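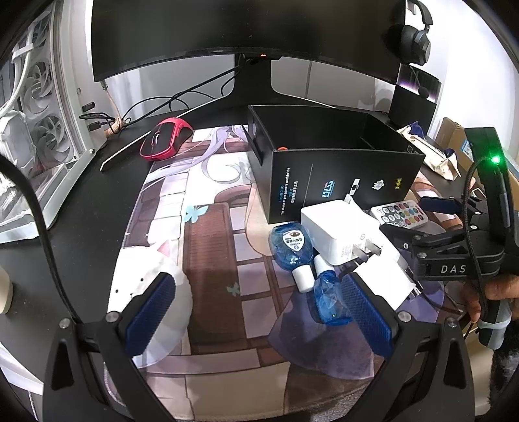

4.2 Boxes that stay on the desk

The desks in our sample were tidied often and emptied almost never. When we asked the 29 participants to clear their work surface as they would before a visitor came, most of them began with confidence, moved a cup, and then slowed down considerably at the first object that had no other home. We call this the stalling point. At 11 desks the stalling point was a box.

By a box we mean product packaging that has outlived its delivery. The thing it was made to protect has gone into use, and the box remains because it is sturdy, fits well in the hand, and cost enough (as part of something else) that throwing it out feels rude. Participants rarely described these boxes as storage. They were "just there for now," a period that in one interview covered two changes of address.

Gaming desks supplied the best cases. The accessories sold for them come in stiff dark cardboard with a good deal of printing on it, and the packaging is often better made than the furniture under it. Figure 3 is typical of the group. The large things on such a desk – the screen, the computer, the mat – have fixed positions and are not up for discussion. Whatever is small and has no fixed position drifts toward the box. 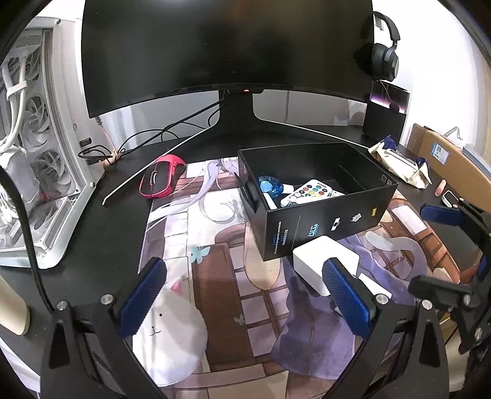
Figure 3. Open black box on a printed desk mat, holding an LED remote control, a translucent blue crystal-like object and a small white item.

The contents deserve some attention, as they follow no rule we could find. Skjelbred (Gunvor Skjelbred's earlier study of hallway drawers, which we lean on throughout) sorted small household objects into those kept for use, those kept for sentiment, and those kept out of caution. The remote in Figure 3 fits the first class well enough. The blue object could be placed in the second by a generous coder, and our two coders were not equally generous. The small white item was coded three times and received three codes. We have left it out of Table 2.

Nor does a box collect everything near it. In the same figure a white plastic block sits on the mat just in front, along with a white card or paper. Objects of this kind, close to the container but outside it, turned up often enough that we gave them their own code, "pending." Participants were firm that pending objects did not belong in the box. Asked where they did belong, they tended to look at the box.

We also note what the mat does to the work. A plain desk shows clutter plainly. A mat with a full illustration, as here with its long silver hair, butterflies and large white cat, is already a busy surface, and a remote control or a bit of plastic may sit on it for some time without giving offense. Several participants tidied around the picture, clearing the parts they liked best and leaving the rest to its fate. One told us she would never cover the cat's face. The rest of the cat was apparently available.

It would be easy to read all this as failed tidying, and the first draft of our coding scheme (August) did so, under the heading "errors." We dropped the heading after rereading the interviews. People with a box on the desk found a named small object quickly, usually by tipping the box and stirring it with a finger. People who had bought drawer inserts for the purpose had first to recall which insert. Section 4.3 takes up the inserts, and the 10 households in which they were still in their wrapping.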